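The Condiment Shelf: A Gallery

Posted Wednesday, March 22, 2023

My kitchen has one shelf for bottles and jars. It was put up by the previous tenant, who must have owned a salt shaker and nothing else. Over the years I have filled it, doubled it up, and started a second row in front of the first, so that getting at the vinegar is now a small excavation. This month everything came down, got wiped, and went back up in some kind of order. I kept notes, mostly for my brother-in-law Killian, who maintains that a person needs mustard and should stop there.

Captions are mine, as are the opinions. Click through at your own pace.

THE BACK ROW

The back row is for tall things. It used to be for things I was avoiding, and there is still some overlap. The malt vinegar lives here, along with a bottle of cooking wine I bought for one recipe in May and have been too stubborn to throw out.

Anything with a drip down the side got a warm cloth and a talking-to. The honey needed two of each.

THE OILS

Three bottles, one of them good. The good one is from Soltis, the little grocery by the bus station, and it comes out for guests and for tomatoes. The other two do the frying and don't complain about it.

I have moved all of them away from the stove, where they had been slowly cooking for years. Killian Tessier, if you are reading, yes, you told me so. You also told me ketchup keeps forever, and I have seen what was in your fridge door.

THE HOT ONES

The Minhas pepper sauce is the one people ask about. It has a cheerful yellow cap and a mean streak. I put it at the end of the row, behind the capers, as a child-safety measure, although there are no children in the apartment and the last casualty was a plumber.

Next to it is the Gonell chili paste, which lost its lid sometime last year and has been wearing the lid of something else ever since. It fits well enough.

THE DARK AND GLOSSY SECTION

Every shelf needs a bottle that looks better dressed than the rest. Dark shoulders, a gold band, a wide stretch of red, and Chinese characters I can't read but have always felt well disposed toward. Wiping a bottle like that is the one satisfying part of this job — a matte jar looks the same before and after, and you have to take its cleanliness on trust.

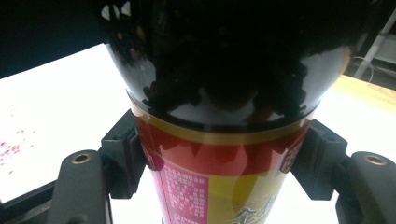 The trouble with shiny things is that they then shame their neighbors. I had to go back and redo the whole middle of the shelf, including a jar of Fastetti olives that had never once troubled me before.

THE FRONT ROW

Salt, pepper, mustard, the hot sauce I can handle. Everything I use in an ordinary week now fits in a strip about as deep as my hand, and it makes the rest of the collection look a bit like a museum.

NOT PICTURED

A jar of something brown with the label soaked off. It smelled fine. It went anyway.

Filed under: Kitchen, Shelves
Gallery views: 1083
Comments (4)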